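Notebook, perception / shelf work
November 9, 2019

Saturday, building quiet, so I reran the facing detector on the Troltby shelf clips with the tilt correction switched on. Fidel Carrasco's note from the week says the correction "fixes" the slanted views. I wanted to see that for myself before it goes into the planner branch.

Settings: input width 1,920, no downscaling, tracker off, confidence threshold as Fidel left it. I didn't touch the weights.

On paper it looks good. 87 per cent of the hand-labelled bags matched, up 12 points on the uncorrected run. My trouble is with what we labelled. Most of those clips have the head fairly level and the hands out of the way, which is the easy half of the job. Once the wearer leans in and starts handling stock, the shelf edges go diagonal and the correction has to guess which long green line it should trust.
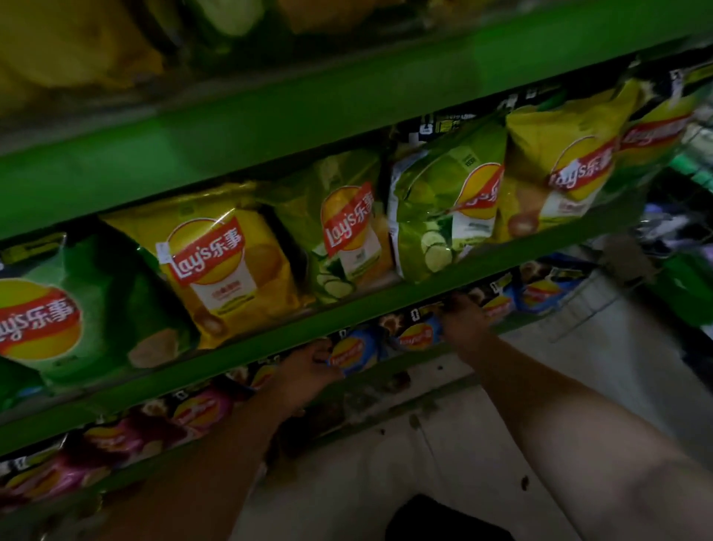 Crisp shelving, head view, both hands on the blue row.

Pulled this one out to argue over. The estimator locks on to the broad edge at the top, which is blurred, and ignores the narrower one under the middle row. The angle comes out plausible all the same, and I don't like getting a plausible angle from the wrong edge. I would rather it returned nothing.

Then the blue bags. The detector gives me the two on the right as one box. The left hand is curled over the top of its bag and the grasp module calls that "occluded, no contact". The right hand, with fingers against the front of the pack, gets "contact". I can't find any rule in the Gralteck wrapper that would explain the split, so I suspect it is reading logo visibility and calling it grasp state.

Colour is doing too much work as well. Three greens in the middle row, different packs, same class ID. Fidel will say the flavour panel sorts that out. Maybe, when it's sharp.

Tried so far:
– edge vote weighted by sharpness: better angle, slower
– class head without colour jitter: no change I'd defend
– merge threshold down a notch: blue boxes separate, but the bottom row turns to rubbish

Not merging to Wullard yet. Need a second set labelled with hands in view, by someone who hasn't seen the detector output. Ask Valdebenito whether the March clips can be used for that.

Config saved as tilt_v2, logs next to it.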